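Storage for kids' building blocks: glass or plastic?
Home & Family > Toys, Play and Clutter
19 replies, showing page 1 of 1

darcy_k
Joined June 2019
Posts: 1,342
6 September 2022

Okay, I need opinions from people who live with small builders. We've got the big tubs sorted (finally!) but I'm stuck on what to do with the little lots. You know the ones, the half-finished set, the handful that came from Nana's, the six pieces that absolutely must not go in with the others or there's a meltdown before school.

Up to now I've been using zip bags and they drive me bonkers. They split at the corners, they slide off the shelf, and my youngest can't do the zip up properly so half of it ends up under the couch. Was thinking of food containers, the kind with a clip-on lid. We've got a drawer full of them and I reckon I use three.

So: glass or plastic? And does anybody have a size that works?

Cheers, Darcy

prairie_colleen
Posts: 600

We went through this last winter. Plastic, every time. Ours are the cheap Jumico ones with the blue lids and they've been dropped down the basement stairs more often than I'd like to admit. Lids crack eventually but you just bin that one and grab another.

Wouldn't put glass anywhere near my two, sorry!

sherifh
Posts: 2,000

I'm going to be the odd one out and say glass. The plastic ones we had went cloudy after a year in the dishwasher and then the kids couldn't see what was in them, so every single one got tipped out on the rug to check. With glass you can see the colours from across the room. My daughter goes straight to the one she wants.

Also they're heavier, so they stay put on the shelf. Underrated quality in a container if you ask me.

prairie_colleen

Heavier is my whole problem with it, Sherif! A five year old carrying a glass dish full of blocks across a tile floor, no thank you.

sherifh

Fair enough, we're carpet nearly everywhere. And the rule at our place is the container lives on the table, the blocks come to you. It doesn't always hold, I'll give you that.

Here's the sort I mean, rectangular with the rounded corners. Lid's off to the side.

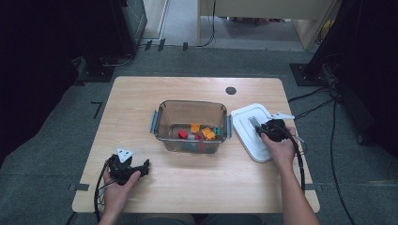

Clear glass one with the clip tabs at the sides, small pile of blocks in the bottom.

You could fit a fair bit more in than that but I like leaving room. If it's full to the top the lid never sits down flat and then you're leaning on it to get the clips over, and that's when the corner piece pings off behind the bookcase.

francine_p

Ooh, I like the white lid. Mine are all see-through and I'm forever hunting for them in the drawer, they just vanish against everything else.

Darcy, on size: we settled on one that holds a couple of sandwiches side by side. Any bigger and it turns into a second tub, and then you've got mixed sets again and you're back where you started. I tried a really deep one from Senel and it was useless for this. The kids dig to the bottom, fling everything out, and what they wanted was on top the whole time.

darcy_k

This is great, thanks all. Sherif, how do you find those clips with little fingers? That's my main worry. My youngest is four and gives up on anything that takes two goes.

sherifh

Opening is easy, closing is the hard bit. Mine learned to put the lid on square first, press down in the middle with one hand, then do one side and swing round for the other. If she does one side before the lid's down properly the other end pops up and there's some language.

Probably took her a couple of weeks? She's fine now. She was nearly five though.

rosaire.l

Can I disagree with the entire thread? No lids. We had lidded boxes for ages, and all that happened was the lids got used as boats, roads, plates for the teddies, you name it, and the boxes sat open anyway. Now it's open trays on a low shelf and pack-up takes a fraction of the time. A lid is one more thing to lose.

I'm with Colleen on plastic, by the way. A neighbour chipped the rim on one of her glass ones and didn't notice till she ran a finger along it. Since then I'm twitchy about them.

prairie_colleen

Thank you Rosaire!!

But I do need lids, we've got a dog who eats anything smaller than a tennis ball. Open trays on a low shelf would be a buffet.

francine_p

Same here but with a toddler cousin who visits. Lids stay on and up high until she's gone home.

Rosaire's point about chips is a good one. I run my thumb around ours when I wash them (carefully!). Anything rough goes in the bin, and I don't keep it for leftovers either.

rosaire.l

Okay, dog and toddler, I'll allow it. Lids for you lot.

darcy_k

Ha! We have neither, but we do have a four year old who tips things over for the noise. I think I'll do plastic for him and try a couple of glass ones for his sister, she's eight and pretty careful with her stuff. She likes sorting by colour at the moment anyway, so being able to see in would be a big plus.

Next question, do you label them? I bought a pack of 100 stickers in a fit of enthusiasm and haven't peeled a single one.

sherifh

Don't label the glass. You can see what's in it, and sticker glue is miserable to get off. Warm water and a bit of cooking oil if you've already done it.

prairie_colleen

I label the lid, never the box. Masking tape and a marker. Then when the lid cracks, the label goes with it and I write another one.

francine_p

But then the kids swap the lids and you've got "Castle" on top of the fire truck. Ask me how I know, lol. I went with a strip of Ement tape on the short end of the box instead, and it's survived the dishwasher so far.

darcy_k

Short end of the box it is. Off to empty that drawer, will report back if I find any matching lids in there.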